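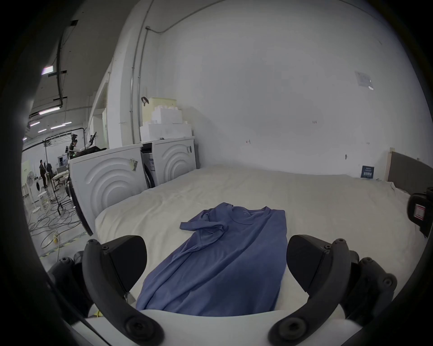 The Florkthorpe clothing swap is back in the church hall on Oct 28, 2018, with doors open at 8 in the morning. Bring up to 15 items per household, clean and in wearable shape. A long-sleeve shirt like the blue one on the white sheet is the sort of thing that gets picked up quickly, and wrinkles are no reason to leave a piece at home. Please check pockets and cuffs before you pack. Coats and sweaters are also wanted, as the racks ran short of both in June.

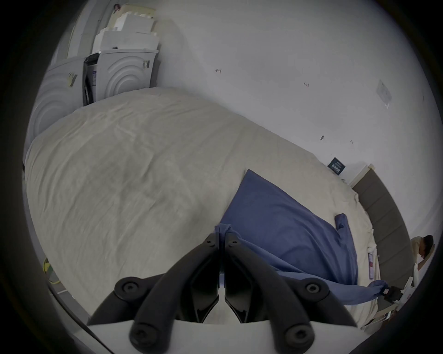
Shoes go on the tables by the side door, tied in pairs. Children's clothes should be bagged by size, with the size written on the outside. We can't take pillows, swimwear or anything with a broken zipper.

The June swap brought in 324 bags. Whatever was left at closing went to the thrift store in Stustcombe, which sold it over the summer and put $3,974 toward the winter heating fund. The same plan holds this time. Marinescu Dry Cleaning is lending the racks again, and hangers can be dropped off at its counter during shop hours.

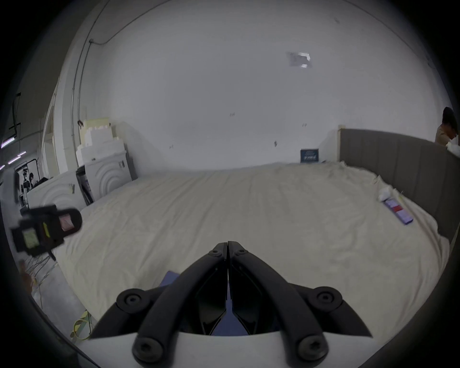

Do I have to bring something to take something?
Anyone may come and take what they need, with or without a bag to give.

Parking is on the Stustcombe side of the hall.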